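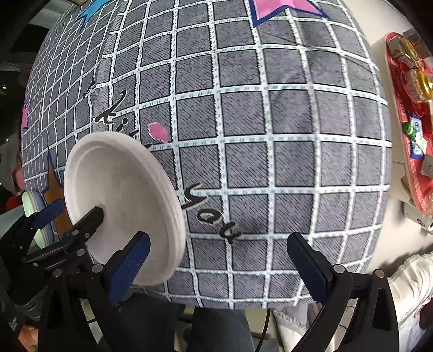
To: handheld-users
From: Office of Equipment Support, Koskela
Subject: Re: Uneven closing on hand-held pair, and request for the pad procedure

Dear list members,

The message quoted below was received from the Brerolar site and is answered here for the benefit of all sites that operate the hand-held pairs. Members who maintain their own pairs are asked to read the whole of the reply, as two points in the printed guide are replaced by it.

> From: Mélanie MacLeod
> Subject: Uneven closing on hand-held pair, and request for the pad procedure
>
> Good morning,
>
> We have been using one pair on the tableware task for most of the
> summer. The left unit has begun to close unevenly. One finger reaches
> the middle before the other, and on thin rims the operator has to
> turn the wrist to make up the difference. The right unit does not do
> this.
>
> I have changed the pads on the left unit, using the ones from the
> Furkus kit, and the fault is the same as before. The pins look sound
> to me but I have no figure for how much side play is permitted. The
> guide has a page on the pins and the page gives no limit.
>
> Could the office also confirm the following:
>
> 1. Whether both pads on a unit must be changed together.
> 2. Whether the bracket screws may be tightened with the fingers
> still fitted.
> 3. Whether the cable must be disconnected for either job. Ours is
> hard to reseat and I would like to leave it alone if I can.
>
> We can spare the pair for one afternoon and no longer.
>
> With thanks,
> Mélanie MacLeod
> Brerolar

The office thanks Ms. MacLeod for a clear report. The fault is known on units of this type and in most cases does not call for new parts.

Uneven closing is nearly always found at the bracket. If the bracket has moved on its seat, even slightly, the finger it carries will start its travel from the wrong place, and new pads cannot correct this. The bracket should be checked before the linkage is opened. To check it, close the unit slowly on a flat gauge held upright on the center line. Both pads should touch the gauge at the same moment. Repeat with the unit turned over. If the same finger leads both times, the bracket is at fault. If the lead changes from one finger to the other, the play is in the pins.

Side play at the pins is acceptable where it can be felt but not seen. Where movement can be seen at the fingertip with the unit clamped, the pin is to be replaced, together with its partner on the opposite arm. The page in the printed guide should be marked accordingly. 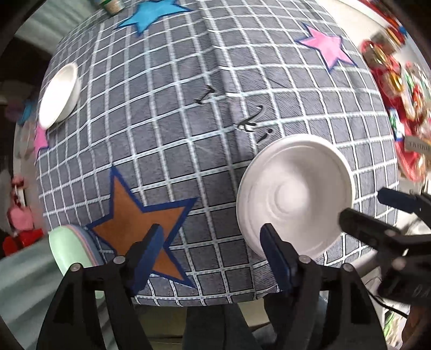

KOSKELA, 7 August 2022

The answers to the numbered questions are as follows.

1. Both pads on a unit are to be changed together. A worn pad and a new pad have different grip, and a white plate or bowl held between them will tend to turn toward the new one. Pads from the Furkus kit are approved. Pads removed from one unit are not to be fitted to another.

2. The bracket screws may be tightened with the fingers fitted, provided that the unit is clamped and the fingers are fully open. Bring all four screws to light contact first, then tighten in a diagonal order. The round heads mark easily and a worn driver must not be used. A screw with a damaged head is to be replaced at once, even if it holds.

3. The cable does not need to be disconnected for pads or for bracket screws. It does need to be disconnected before any pin is removed. In all cases the operator should check afterward that the cable hangs free of the linkage through the full travel of both fingers. The loop should be long enough to allow the wrist to turn and short enough that it does not catch on the edge of the table. Sites that have tied the cable to the arm are asked to remove the tie.

Once the bracket has been reset, the unit should be cycled 200 times by hand with nothing between the pads and the gauge check repeated. If the pads still meet evenly, the unit may go back to work. If they do not, it should be sent to this office with its partner. Please do not send a single unit, as the two are adjusted together and a pair that has been split must be matched again from the beginning.

Several sites have asked how the check should be done on tableware in particular. After the gauge check, the operator should take a bowl by the rim with one finger inside and one outside, lift it a short distance above the cloth, and set it down again. The rim should stay between the pads without any turn of the wrist. The same is then done with a plate lying nearly flat. Plates are the harder test, and a unit that manages bowls well may still fail on them. The cloth should be left on the table for this, as a bare surface allows the plate to slide and hides a small error in the closing.

Scheduled service remains at 2000 cycles for pads and at every second pad change for pins. The service log is to be filled in by the person who did the work and kept with the pair. The Wondus log sheet has been reissued with a separate line for each bracket, and the earlier sheet should not be used after the end of August. Sites holding the earlier sheet may copy their entries across or attach the old sheet to the new one, whichever is easier.

Ms. MacLeod's site is asked to carry out the bracket check in the afternoon it has available and to report the result to the list. A replacement set of 13 screws and pins has been set aside at this office under the Brerolar name and will be sent only if the check shows that it is needed.

Any site that has seen uneven closing after a pad change, and has put it down to the pads, is requested to repeat the gauge check and to note the outcome in the log. Replies should go to the list and should keep the present subject line.

Office of Equipment Support
Koskela

--
You are receiving this message as a member of handheld-users.
Changes of address should be sent to the list owner and not to the list.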